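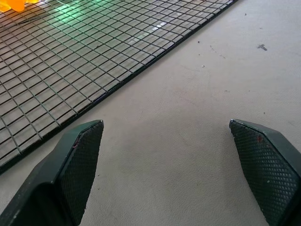 Page last changed: Saturday, 9:40 pm

Board: Storage and Small Spaces
Topic: Wire grid panels – what are you all doing with yours?

paweena_w
I am a little bit in love with these things. I picked up a stack of the dark ones for the sewing corner and ended up using them in four rooms! The one in my photo is one of them. It has the small openings, close to square, with the thicker strip for a border.

So far I have one over the ironing board with scissors and rulers on S-hooks, one inside the pantry door for measuring cups, one behind the desk, and one standing in the hall for hats. Tell me what to do with the last one, please. Wild ideas welcome.
– Paweena Wiriya

tallgrass42
Cooling rack for things that aren't food. I lay mine flat with a few corks under the corners and put painted parts on it. Air gets under and nothing sticks to newspaper.

Sombat_S
Love the color. Mine are white and they show every bit of dust, so I'd go dark if I were starting over.

My vote is a drawer divider. You'll need bolt cutters and a file for the ends (please file the ends, I still have the scar). The border strip is the part you want to keep, so cut from the inside and let the rim run along the front of the drawer. I did all the drawers in our Thongdee workshop this way and lost an entire December to it. Worth it!
– Sombat Sangkhawat

mrs_clorken
Don't cut it!! Once you cut a welded panel it goes wobbly and you can't hang anything heavy from it again. I have had Clorken panels up for years and the only ones that ever sagged were the two my husband "customized."

Sombat_S
Respectfully, mine aren't wobbly. You have to cut right next to a weld and leave the crossing wire alone. If you cut in the middle of a cell, sure, it flaps.

mrs_clorken
I believe you, but most people cut in the middle of the cell.

Sombat_S
Fair.

irkusness
Has anybody tried them for plants? I've got one leaned against the kitchen window with a pothos going up it and it's filled in like crazy. The small openings are perfect for tying, you can put a twist tie anywhere you like. Only thing I'd say is bring the plant pot right up to it, mine sat too far off at first and the vines went for the curtain rod.

paweena_w
Oh, the pothos idea! I have one that's been dragging on the floor since summer. How do you keep the panel from sliding?

irkusness
Two cup hooks in the window frame and a loop of garden wire. It's been bumped by the dog plenty.

tallgrass42
Command hooks work too if you rent.

Losum_Lee
Going against the crowd here, but I took all of mine down. Looked great for a week, then every hook had three things on it and the wall felt like a hardware store. I went back to boxes with lids and I'm calmer. Small openings are a pain for hooks too, half of the ones I bought were too fat to go through.

paweena_w
You're right about the hooks, I had to send back a whole bag. The skinny ones meant for mugs fit mine fine though. And I kind of like the hardware store look – I can see all my rulers!

mrs_clorken
Same. If it's in a box I buy another one.

Losum_Lee
Ha, I'm guilty of that with tape. I own 40 rolls of tape.

paweena_w
Okay, going with the plant. Cup hooks are on the list for tomorrow and no cutting for now, sorry Sombat! Does the pothos mind being tied up while it's this long or should I trim it first?

irkusness
Trim a little, root the ends in a jar, and then you'll need a second panel.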